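Cable and bracket checks: frequently asked questions

Who must carry out the check?
Any member of staff authorised under the Willent workshop rules. Visitors and trainees may assist but may not sign the sheet.

How often is it required?
At the start of each shift, and again after every 2000 cycles.

Must the robot be switched off?
Yes. The arm is to be stopped and locked before any hand enters the cell – no exceptions are made for short jobs.

Are scratches on a mounting plate a fault?
Surface marks need only be noted. Cracks, bent edges or missing bolts must be reported to Britta Ruppert before work continues.

How should cables near the gripper be routed?
In a smooth curve, without sharp bends.

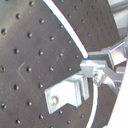
White cable meeting the small metal block at the gripper, with the bolted bracket on the perforated plate.

Where are completed sheets kept?
In the cell folder, for two years.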